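Part-time: collect kitchen examples for a learning system (Tagle project)

Vollen is looking for people who will do ordinary kitchen chores with a hand-held gripper while it records. We call the people who do this collectors. The work is part-time, paid by the hour, and starts in February.

We have tried to write this ad without the usual excitement. If you have read other ads for this kind of work, you may have been told that you would be teaching robots to think, or shaping the future of the home. We don't know that. What we know is that we have a learning system that does poorly in kitchens it has not been shown, and one theory of why is that it has seen too few of them. Tagle is the project set up to test that theory. Several of us on the team have doubts about it, and we would like the doubts settled with decent recordings, one way or the other.

What you would be doing

You hold the gripper in one hand or one in each hand, depending on the task. You squeeze to close the fingers and let go to open them. A camera on the tool records what the fingers are near. You then do a small job the way the task sheet says: lift a lid and set it down, pick up a sponge, move a cloth from one end of a counter to the other, put a cup where another cup was. Most jobs take under a minute. Then you put things back, not too neatly, and do it again.

A full set is 23 tasks. You would be expected to finish one set per session, with four good attempts at each task. An attempt is good if the whole job was done, the fingers could be seen, and you didn't step in with your bare hand. Failed attempts are kept too, as long as you mark them as failed. Please believe us about this. The worst recordings we have ever received came from people who were ashamed of dropping a spoon and labeled the attempt a success.

Sessions last three hours, with a paid break. Morning sessions begin at 9:00 and late ones at 4:30 in the afternoon.

Where it happens

Half of the sessions take place in our practice kitchens at the Kustwood building. The other half take place in collectors' own homes, if they agree to it. You can say no to the home sessions and still be hired, and you will be offered the same number of hours.

We don't want show kitchens. An early batch was recorded on bare counters with matching cups, and the system did very well on it and then fell apart in the first lived-in kitchen it met. So leave your things out. Appliances, cords, bags, whatever usually sits there can sit there. Put away anything with your name or address on it, medicine, and photos of people. Everything else is your call, and if you would feel odd having strangers look at it, move it.
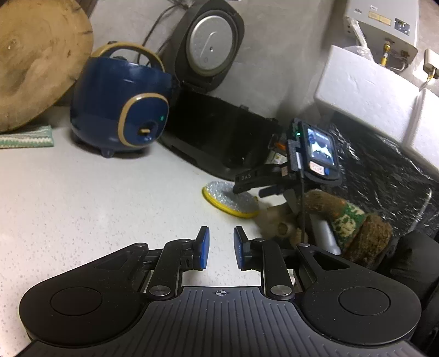 The grippers themselves are less clever than they look. They have no motors to help you. They are wider than a hand, they bump into walls and faucets, and after an hour your forearm will know about it. Some people get used to the weight in a few days and some never do. If you have had trouble with your wrists, think carefully before applying, and do come to the trial session before you give up any other work.

What happens to the recordings

They are sent to a program called Druvimik, which checks that the files are complete and throws out those with long gaps. After that a person on our team watches a portion of them. Faces and voices are removed where we find them. We write "where we find them" on purpose – the removal is good but it misses things, and we would rather you keep other people out of the room than trust it.

The recordings are used to train and test our own system. They are not sold. You can ask for your home sessions to be deleted at any time before they are used in training. Once they have been used, we can delete the files, but we can't make the system forget what it got from them, and you should be wary of anyone who says they can.

Who we want

You don't need a technical background. It has made no difference so far that we can measure. What does seem to matter:

You can follow a dull written instruction exactly, including on the fortieth try.
You will tell us when an instruction makes no sense.
You can stand and use your arms for most of three hours.
You read English well enough to follow the task sheets.
You are 18 or older and allowed to work here.

Left-handed people are very welcome. Our recordings so far lean heavily to the right hand, and we can't yet tell how much harm that does.

You may not enjoy this if you need to see what your work leads to. A collector can do 100 sessions and never see the system move anything. We hold an open afternoon now and then where you can watch it try, and you should come, but be prepared for it to spend a long while failing to pick up a dishcloth.

Pay and terms

Collectors are paid for every hour of a session, including set-up, the break, and time lost when the equipment misbehaves, and it does. You are not paid per attempt. We tried that briefly and got a great many fast, useless attempts. The hourly rate is the same for everyone in the role and is sent to you in writing before the trial session. Home sessions carry an extra flat payment for the use of your kitchen, and we replace anything the gripper breaks.

The contract runs for four months. It may be extended, but please don't plan on it. If the theory behind Tagle turns out wrong, the collecting stops and there will be no second round. We think there is a fair chance of that.

A question that comes up in every interview is whether collectors are training the machine that will take somebody's job. We don't have a good answer. The present system can't clear a counter without help, and claims that it soon will should be treated with suspicion, ours included. It would still be dishonest to say that nobody hopes for it. If this bothers you, ask us about it at the trial, or decide against applying. We won't argue.

How to apply

Write to the collecting desk at Vollen with the word Tagle in the subject line, or leave a note at the front desk in the Kustwood building, room 508. Tell us in a few lines:

– which hours you could work
– whether you are open to home sessions
– which hand you use
– one household chore you do differently from most people, and how you do it

No résumé is needed. We read the last item more closely than the others, so give it a little thought.

Everyone who seems suitable is invited to a paid trial of about 90 minutes. You will try both grippers, do a handful of tasks, and see your own recordings played back. You can turn us down afterward without giving a reason. If we turn you down, we will give you one.

Applications are open until all places are filled. We reply to each of them, usually within two weeks.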